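Chapter 12
Keeping a Desk in Order

In this chapter
Sorting small items by use
Choosing a holder for pens and pencils
Clearing a work surface and setting it up again
Key terms: work surface, holder, active item, stored item, reset

A desk is a place where work gets done, and most of the trouble people have with desks comes from small items. Books and folders are easy to see and easy to put back. Pens, clips, erasers and loose keys are another matter. They get set down wherever the hand happens to be, and by the end of the day they are spread across the surface.

Chapter 11 dealt with drawers and shelves. This chapter moves up to the top of the desk. We start with pens, which almost every desk has, and the same method is used later for tools, chargers and mail.

12.1 Active and stored items

An active item is one you use during the task you are doing now. A stored item is one you will want later, or may not want at all. A pen can be either. The pen you are writing with is active. The other three you picked up and put down again are stored items that have not been stored yet. 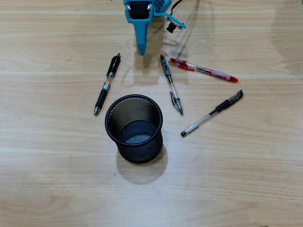
A holder works best when it stands within reach of the writing hand but outside the space where paper goes. Right-handed writers usually place it to the right and a little behind the paper. Left-handed writers do the reverse. If you have to stand up or lean across your work to reach it, you will stop using it within a few days.

Mesh holders are light and do not collect much dust at the bottom, though a fine pencil lead can slip through the gaps. Solid cups are heavier and tip over less often. Either kind is fine for the exercises here.

Retractable pens should have the tip drawn in before they are put away. Capped pens need the cap pushed on until it clicks or stops. Check this each time — an open pen in a holder will dry out or mark whatever is next to it.

12.2 The two-minute reset

A reset means returning the work surface to its starting state. In Tiina Tuominen's classes, students do it at the end of every session, before they put on their coats. The steps are short:

Move all paper to one pile.
Pick up the pens and test any you are unsure of.
Throw out the ones that do not write.
Put the rest in the holder.
Wipe the surface.

The first few resets may take longer than 2 minutes. Time yourself and write the result in the table on page 35, which you will need again for the review at the end of the chapter.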